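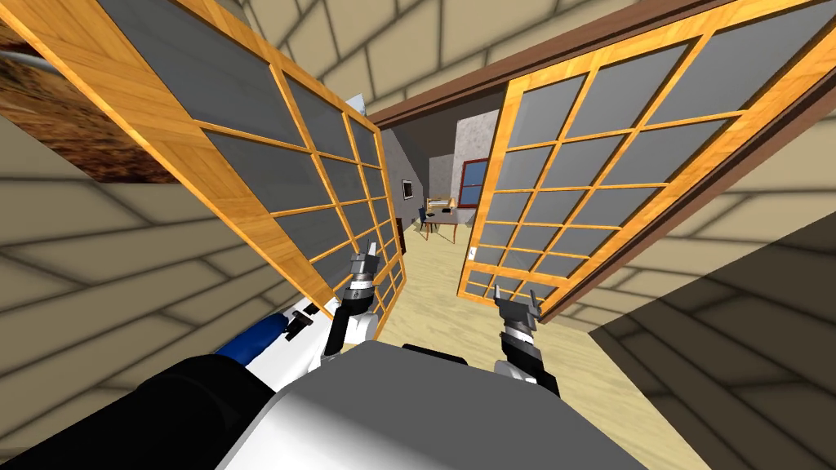

Search Trurkdale Kids... Go

Why Do Trees Have Rings?

Have you ever looked at a tree stump and seen circles inside circles, like a target? Those are tree rings, and they are one of the coolest things in the whole woods! A tree can't talk, but it writes a kind of diary in its own trunk, one page for every year.

How a ring gets made

Just under the bark is a very thin layer called the cambium (say it: KAM-bee-um). It's thinner than a sheet of paper, and it makes all the new wood. In spring there is lots of rain and sunshine, so the tree grows fast and makes big, roomy cells. That wood looks pale. Later in summer the tree slows down and makes small cells that are squeezed close together, and that wood looks darker. When winter comes, the tree stops growing and takes a rest.

One pale band plus one dark band makes one year. So if you count the dark rings on a stump, you know how old the tree was! The oldest ring is right in the middle and the newest one is next to the bark.

The big oak that blew over in Drodell Woods had 443 rings. Imagine that! When it was a tiny sprout, there were no cars, no light bulbs and no telephones anywhere in the world.

Fat rings and skinny rings

Look closely and you'll see the rings aren't all the same size. A fat ring means a good year with plenty of water. A skinny ring can mean a dry year, or hungry caterpillars that ate the leaves, or a big neighbor tree hogging the sunlight. Black scars can come from a forest fire the tree lived through (trees are tough!).
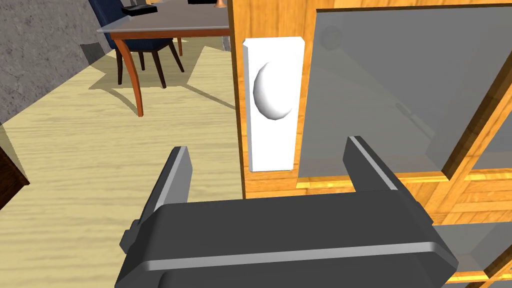
Do you have to cut a tree down to count its rings?

Scientists use a hollow drill called an increment borer. It takes out a long, skinny stick of wood, thinner than a pencil, with all the rings showing as stripes, and the tree stays standing.

What about boards?

When a log is sawed the long way, the rings get sliced the long way too, and they turn into the stripes and wavy loops we call wood grain. Go look at a wooden table or a floor at home. Every one of those lines was once part of a ring!

Try it!

Find a stump at the park and bring a few pins. Start at the outside and count backward. Stick a pin in the ring from the year you were born, then one for the year a grown-up in your family was born. If your stump has more than 50 rings, you might have room for a grandparent too!

Words to know
Cambium: the layer that makes new wood
Heartwood: the old wood in the middle of the trunk
Sapwood: the younger wood that carries water up to the leaves

More to read
Why Do Leaves Change Color?
Who Lives in a Rotten Log?
A Walk Around Mishra Pond
How Does Sap Become Syrup?

Contact us | © Trurkdale Nature Center | Back to top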